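Salum 抽水站值班日志转写集
第 2 版说明文件

维护：Ebere Fashola
更新：2018年3月29日

这是什么

Salum 是一套手写值班日志的转写文本，来自 Stidemlow 抽水站。站里一代代值班员把水位、雨情、开停机时间和各种零碎事情写在硬皮本子上，一共留下 113 册。我们把它们全部扫描，逐行录成文字，配上字段标注，放在这个仓库里。

做之前我以为这会是一份很闷的水文材料，结果第一册翻到一半就放不下了！值班员写“水涨得急，狗先叫的”，下一行规规矩矩填了内外河水位；再下一行是谁借走了手电筒，电池要还两节新的。气象、机械、田里的收成、食堂的菜，全挤在一张横格纸上。做地方史的、做手写识别的、研究圩区排涝的、喜欢读别人日记的，都能在里面找到东西。

如果只想随便看看，请直接打开 reading 文件夹，里面是按季节挑出来的段落，不需要装任何软件，从梅雨那一篇开始读最过瘾。

目录结构

仓库根目录下有 5 个文件夹：

scans：原页扫描图，每页一个文件，文件名由册号和页号组成。
text：逐行转写，纯文本，UTF-8 编码，换行与原页一致。
fields：从转写中抽出的结构化字段，逗号分隔表格，每册一个文件。
glossary：词汇表，收方言词、行话、简写、站内外地名。
reading：选读，给不打算处理数据的朋友。

text 和 fields 用同一套行号对齐。想从表格里的某个水位找回原话，拿 line_id 去 text 里搜就行。空白行也占一个行号，原因在于值班员有时先空一行，过几天再回来补写，空行本身是有意义的。

字段说明

date_raw
原文日期，照抄。早期几册用农历，换本子的时候也可能连着写两种历法。遇到只写“同上”的，照录“同上”。

date_norm
换算后的公历日期。拿不准的留空，绝不猜。农历闰月换算时核对过上下文里的节气，节气和日期对不上的，在 note 里写明。

shift
班次，取值为早、中、夜。有些册子用甲乙丙轮班，没有直接对应关系，这些行的 shift 留空，原文写法在 shift_raw。

level_in、level_out
内河和外河水位，单位是米。站里换过一次水尺，换尺前后的零点不同，表里保留的是当时读到的数，没有做平移。要画长序列的话，请先读下面“水尺”一节，千万别直接连线。

rain
雨情的文字描述，比如“毛毛雨”“落得看不见对岸”“响了半天没下”。我特别喜欢这一列。有人建议把它换成等级，我们讨论之后决定保持原样，等级谁都可以自己加，原话丢了就找不回来了。

pump
机组编号和动作。开、停、试、修四种，其他写法一律放进 pump_raw。

hand
笔迹代号。我们给每种能辨认的笔迹一个字母代号，没有和真名对应。有几页是一个人起头、另一个人接着写，代号以行为单位，同一页里换人是正常现象。

conf
转写可信度，高、中、低。高表示两位录入者独立录出的结果完全一致；中表示有分歧，商量后定下；低表示定不下来，方括号里是当前最好的读法。

note
录入者的备注。画在页边的小图也记在这里，例如“页脚画一鱼”。鱼出现得相当多，想专门统计鱼的朋友可以搜“画”字。

转写约定

原样录入，错别字不改，异体字不改，标点不补。值班员很少写标点，换气全靠空格，这些空格也都保留。

涂掉的字如果还能看清，用波浪号括起来；看不清的，一个字用一个方框表示，连续涂掉一整段的写“涂去一段”。后来补写在行间的小字，用尖角号夹住，位置按箭头所指。没有箭头的，放在最近的空格处，conf 一律降为中。

数字按原文录。有的人习惯用苏州码子写水位，到后来的册子才慢慢换成阿拉伯数字，有一册两种写法交错着用，看得人眼花。text 里保留码子，fields 里换算。Unicode 里这些字符都有，但部分字体不显示，看到豆腐块请先换字体再来报错。

“又”“再”“仍”三个字在不同人笔下形状很接近，而意思差别不小：“又涨”和“仍涨”对看趋势的人是两回事。凡涉及这三个字的行，我们都回过原图。如果您发现哪里还是录错了，请一定告诉我。

扫描

全部原册以 300 dpi 彩色扫描，没有做去噪，没有拉直，也没有裁掉页边。页边常常有字，甚至有算账的草稿，裁掉太可惜。纸张受潮起皱的地方会有阴影，识别程序在这里容易把皱纹认成横画，训练前可以考虑用 conf 为低的行做一次抽查。

有些册子的装订线很紧，靠里的字被夹住半边。我们没有拆线，宁愿少认几个字。这类字在 text 里录能看见的部分，后面跟一个问号。

夹在册子里的东西也一起扫了：粮票背面写的电话、一张请假条、半页农药说明、压扁的一片银杏叶。它们的文件名末尾带字母 x，不参与行号对齐。银杏叶那张颜色非常漂亮，有人拿去做了桌面。

水尺

旧水尺钉在进水闸的石墩上，刻度是站里自己刻的。换尺那一年的册子里，值班员连续几天把两把尺的读数写在同一行，中间用斜杠隔开。这几天是目前唯一可靠的换算依据，已经单独抽出来，放在 fields 里名为 gauge_overlap 的表中。

有一位读者按这张表算了一个平移量，画出的曲线相当顺。我没有把它合进主表，原因是枯水期的重叠读数太少，低水位时能不能用同一个平移量，手上的材料回答不了。欢迎各位继续试，算出不同结果也请发过来，我们可以把几种算法并排放着。

另外要提醒一句，夜班的读数往往取整。摸黑打着手电去看水尺，风大的时候水面一直在晃，取整完全可以理解。分析精细变化时建议先看早班。

词汇

glossary 是我个人最得意的部分。录入时遇到不懂的词，先记下来，攒够一批就去问还住在附近的老人，问完回来补释义。随便抄几条：

吃饱：内河水位到了开机线。“今朝吃饱，夜里要开。”
回舌头：停机后外河水从拍门缝里往回渗。
叫：机组有异响。轻的写“有点叫”，重的写“叫得凶”。
白脚：田里积水刚没过脚背，水面反光。
捞胡子：清理拦污栅上的水草。梅雨季几乎天天有。
Salgado：值班员给隔壁码头一条运沙船起的称呼，船身上漆着这个名字。日志里凡说“萨老大来了”，指的就是它靠岸，浪大，水尺暂时读不准。

最后一条我们困惑了很久，一直把萨老大当成一个人，还在笔迹里找过他！后来在一张夹页上看到船名，大家都乐坏了。相关的行已全部改过备注，第 1 版的使用者请重新下载。

“叫”字要多说一句。它既可以指机器，也可以指狗、青蛙和人。我们没有给它分义项，请看前后文。“蛙叫机不叫，好夜”这一行，录入的时候我专门停下来读了好几遍。

与灯有关的写法

后期册子里多了不少关于电的记录，值班员把控制柜上的指示灯当成天气一样来写：“黄灯亮”“绿的照旧”“红灯闪一下又好了”。这些句子读起来省力，标注起来却费神，因为同一种颜色在不同册子里未必指同一件事，写的人也从不解释。我们在 fields 里加了 lamp 一列，只记颜色和原文动词，不推断含义。

颜色词照录。有人写黄，有人写橘，有人写“蛋黄”，指的可能是同一盏灯，也可能分别是两盏。偏橙的红和偏红的橙在文字里根本分不开，做颜色归并之前请三思。绿色也有类似情况，偏蓝一点就有人写成“青”。下图中柜门上方那一排，左边琥珀黄，中间绿里带青，右边橙红。

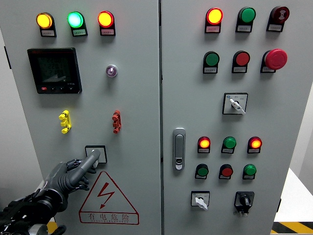 已知问题

早期几册的墨水褪色厉害，conf 为低的行集中在那里。我们试过换光源重扫，能多认出一些字，新旧两套扫描都在 scans 里，新的文件名带字母 b。

有一册封底朝前装订，页号从后往前走。第 1 版按装订顺序录，日期因此倒着排，这一版已按书写顺序重新编号，旧行号对照表放在 text 里。

农忙季节的记录明显稀疏。缺记录不等于没开机，有时隔几天会看到一句“前两日忙，水不大”，仅此而已。请不要把空白日当成零处理。

夜班后半夜的字迹普遍偏潦草，笔迹代号在这些行上可能有误。有两种笔迹在十月以后越来越像，我们至今不敢断定是不是同一个人。

隐私与伦理

日志里提到的人，凡是姓名完整的，在 text 中只留姓，后面接一个星号。scans 里对应的位置用浅灰色块遮住。外号保留，原因是外号往往和日志里的事连在一起，拿掉以后句子就散了。如果有家属认出其中的外号并希望隐去，来信即可，我们会在下一次更新里处理，不需要提供任何证明。

请假条、电话和看病的内容一律不放出全文。研究上确有需要的，可以写信说明用途，我们一件一件谈。

怎么用

读取表格不需要特别的工具，任何能打开 UTF-8 逗号分隔文件的软件都行。用电子表格软件直接双击打开时，有可能把“3/4”这种双尺读数自动变成日期，请走导入流程，并把所有列设为文本。我自己栽在这上面一整个下午，写在这里给大家省点时间。

做手写识别的，请按册划分训练和测试，不要按行随机抽。同一页的行共用一支笔、一种墨水、一个人的手，随机抽会让成绩好看得不真实。笔迹代号可以作为另一种划分依据，两种划分都跑一遍会很有意思。

做水文的，从 gauge_overlap 开始。做方言的，从 glossary 开始，然后去 text 里看例句，词汇表里每一条都附有行号。

想做可视化的朋友可以看看 Motusby，这是跟仓库配套的一个小网页，把水位曲线和原话放在一起，鼠标移到哪天就显示哪天的句子。代码写得很朴素，改起来容易。拖着时间轴从春天走到秋天，看“毛毛雨”慢慢变成“落得看不见对岸”，再变回“露水重”，我每次都会多看一会儿。

参与校对

非常欢迎！不必懂水利，认得手写字、有耐心就可以。从 conf 为低的行里挑一页，对着扫描图读，觉得有更好的读法就提交，写清楚行号和理由。理由可以很简单，比如“同一个人在下一页写过同样的字”。

没把握也可以提，标上“猜”字即可。好几个悬了很久的词就是有人随手一猜，我们顺着去查，居然对上了。读到喜欢的句子也请告诉我，reading 里有好些段落就是校对的朋友推荐的。

许可与引用

转写文本、字段表和词汇表可以自由使用、修改和再发布，注明出处即可。扫描图可以用于研究和教学，印刷出版请先来信。

引用时请写：Ebere Fashola 编，Salum 抽水站值班日志转写集，第 2 版。若只用了词汇表，请在后面加上“词汇表”三个字，方便我们知道哪部分有人在用。

问题、勘误、新读法，还有关于萨老大的任何线索，都请发到仓库的讨论区。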